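Who holds the lease when the pit closes: an interview with Jong-dae Kong

The Ivesura copper mine has not shipped ore for four years. Its owner, Tarawneh Resources, has placed the site under care and maintenance, and the mining lease comes up for renewal in September. Between now and then the Colline Land and Minerals Office must advise on whether the lease should be extended, reduced in area, or allowed to lapse. Jong-dae Kong, the Office's head of lease administration, spoke with the Review at the district building in Colline.

Mr. Kong began with the area of land involved. The lease covers 1,956 hectares, of which the open pit, the plant and the tailings facility take up less than a third. The remainder is forest, garden land and two stretches of riverbank along the Gritik.

"Most of what is inside the boundary was never mined," he said. "It was included at the start as a buffer and for possible extension of the pit to the north. The extension was studied twice and did not go ahead. The families who gave up the use of that ground have been asking us for a long time what it is being held for."

Under the surface access agreement, 456 households receive an annual payment for land inside the lease. The payment continues during care and maintenance, at a lower rate than applied during production. Asked whether the company had kept to that obligation, Mr. Kong said that the payments for the past two years had been made in full, though the second was received eleven weeks after the due date.

"We wrote to the company when the date passed, and we wrote again a month later. The money came, with interest, as the agreement requires. I do not regard that as a breach that would decide the renewal. It will be in the report, and the company knows that it will be in the report."

The question of boundaries has taken up more of the Office's time. When notice of the renewal was given, landowners were invited to lodge claims where they believed the register was wrong or out of date. The Office received 131 claims. Many concern inheritance, where a registered holder has died and no successor has been entered. Others concern the line itself.

"The original survey followed a creek on the western side," Mr. Kong explained. "The creek has moved. If you stand on the road bridge you can see the old bed, with trees growing in it. Under the lease the line is the surveyed line. In the minds of the people who live there the line is the creek. Both positions are reasonable, and a decision is needed before anybody signs for another term."

Hearings on the boundary claims are being held in the villages, usually starting at nine in the morning and continuing until the last party has spoken. Mr. Kong said that the Office had considered holding all of them in Colline and had decided against it. Older claimants would have had to travel for most of a day, and the hearing officer would still have needed to walk the ground afterward.

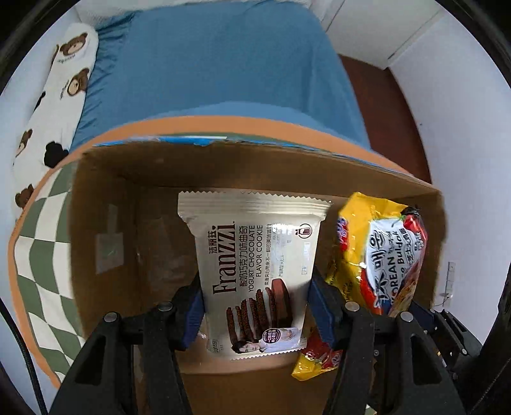

A cookie packet and an open cardboard box.

The Review asked about water, a subject raised at every public meeting on the mine since production stopped. The tailings facility stands above the Gritik, and the river supplies drinking water to the lower villages during the dry season. Mr. Kong said that his own unit does not carry out testing, which is the responsibility of the environmental inspectorate, but that the results are sent to him and would form part of the advice.

"The inspectorate samples at the discharge point, at the bridge and at the first village intake. The results I have seen are within the limits set in the permit. I would add that the permit was written for an operating mine, with a plant that used and recycled a large volume of water. At present rain falls into the facility and very little is drawn off. The limits may be met and the level may still be rising. I have asked for the level to be reported separately."

He confirmed that the company has submitted a proposal for a second spillway. The design has been returned with comments and had not been resubmitted at the time of the interview. In his view, a renewal of any length should be conditional on the spillway being finished before the following wet season. He was careful to say that this was his recommendation and that the decision belongs to the minister.

On the matter of financial security, Mr. Kong was more direct. The rehabilitation bond lodged when the mine opened was calculated on the first mine plan, which assumed a smaller pit and a shorter life. It was reviewed once, after the plant was enlarged, and has not been reviewed since.

"The bond should be looked at whenever the disturbed area changes, and also whenever the owner's circumstances change. We had the first kind of review and we did not have the second. That was a failing on our side as much as on the company's. The legislation allows the Office to call for a new estimate, and we have now done so."

Asked what would happen if Tarawneh Resources declined to increase the bond, he answered that the lease could not be renewed on the present terms. The existing lease would then run to its end, after which the company would have the right to remove its plant and the duty to carry out the closure plan. The land outside the disturbed area would return to the registered holders. The pit and the tailings facility would remain under the company's responsibility until the inspectorate issued a certificate.

"People sometimes speak as though the end of a lease is the end of the owner's duties. It is written quite clearly that the duties continue. What becomes harder is holding a company to them when it no longer has any income from the site, and for that reason the bond has to be right."

There has been public interest in a possible sale of the mine. Mr. Kong declined to discuss any buyer. He said only that a transfer of the lease requires written consent, that an incoming holder would be assessed on technical and financial capacity, and that the landowners' association must be consulted before consent is given. No application for transfer was before the Office.

The association has asked for a seat on the body that will oversee closure planning. Mr. Kong supports the request. He noted that the present arrangement provides for landowners to be informed of decisions after they have been made, and described this as out of step with the way that newer leases in the district are written.

"They will be living beside this site after I have retired and after the present managers have gone elsewhere," he said. "They should be in the room when the slope of the waste dump is decided. It affects where water runs and whether anything can be planted there."

Employment was the last subject discussed. A workforce of 98 remains at Ivesura, mainly in security, pumping and maintenance of the access road. Under the community agreement, vacancies must first be advertised in the lease area. Mr. Kong said that the company had met this condition, but that the training places promised in the same clause had been suspended when production ended. The Office has requested that the electrical and heavy equipment courses be restored in any new agreement, with certificates that are recognized outside the mining industry.

The report on the renewal will be delivered to the minister once the boundary hearings have closed. A copy will be available for reading at the district building in Colline, and the summary will be read aloud at a meeting in each of the river villages. Written comments may be left at the Office counter until four in the afternoon on any working day.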